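Pernico Snack Packing, data card

Version of 26/03/2022. Maintained by Leire Llorente. Label checks by Kamran Rana.

Contents
3,640 clips of packaged snacks being packed into open cardboard boxes. Items are mostly single-serve packets: cereal drink mixes, candy, plain white sachets. Waffles in clear zip-top bags are included as a soft, irregular item.

Item labels
Each item has a type, a main color and a text field. Printed text is copied as it reads on the packet, in English or Chinese — no translation is added. Partial words are kept partial.

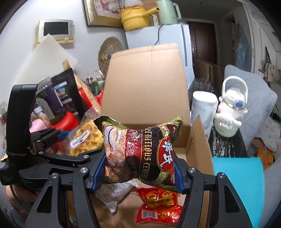
Where one packet covers another, both are labeled, and the lower one gets the flag "covered". Barcodes are marked as present or absent and are not decoded.

Splits
The split is by box, so no box appears in both train and test. Box IDs ending in 8 are held out.

Known issues
Glossy packets lose text under glare. Red packets of different brands were merged in 10 clips — fix planned for the next version.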